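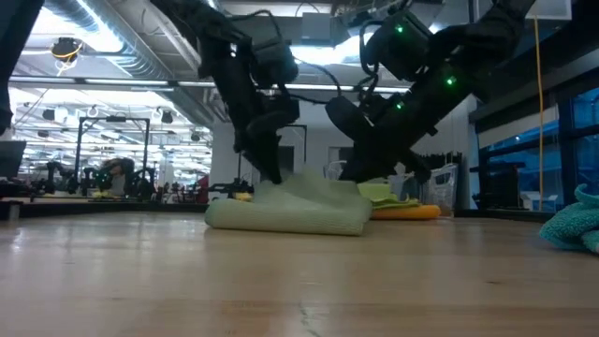 Notes for the household linen talk, Dec 28, 2018. Keep water nearby. Do not read the title out loud, they can see it.

OPENING. Good evening. I am going to speak for 25 minutes on towels, and you have only yourselves to blame, you voted for it over soil drainage.

Ask for hands: who has a closet where the good towels live? Keep your hand up if a guest has ever used one. (Pause. Let the hands drop.)

WHERE THEY COME FROM. People bathed for a very long time and dried off on flat linen, or on whatever they were about to wear. The looped towel is a 19th-century arrival in English mills, copied from Turkish weaving. Loops hold more water than a flat cloth does. Skip the bit on loom tension unless Hendrik Van Wyk is in the room, in which case he will bring it up himself.

THE GRALTWOOD LEDGER. This is the hotel my aunt kept the laundry books for. One March she logged 2,246 towels out and 57 fewer back. Management wrote to the guests. Three replied, one to complain about the soap. Read her margin note slowly: "Bath mats also. How?"

SOFTENER. They will want to fight about this. Softener coats the fibers, and a coated towel pushes the water around your back like a squeegee. My mother used double the dose and we all left the house damp. Say it kindly -- somebody's mother is in row two.

FOLDING. Thirds or halves. I was raised in thirds and married into halves. We now roll, which pleases neither family. Don't do the demonstration, it went badly in Irkatent.

WHEN TO LET GO. Old towels go to the dog, then the car, then under the sink, where they stay until the house is sold. Animal shelters often take them, but call first.

If running long, cut softener and take the complaints at the coffee table.

QUESTIONS. Someone will ask about bamboo. Say "it depends" and point to the next hand.

Return the clicker to the front desk. They charged me for the last one.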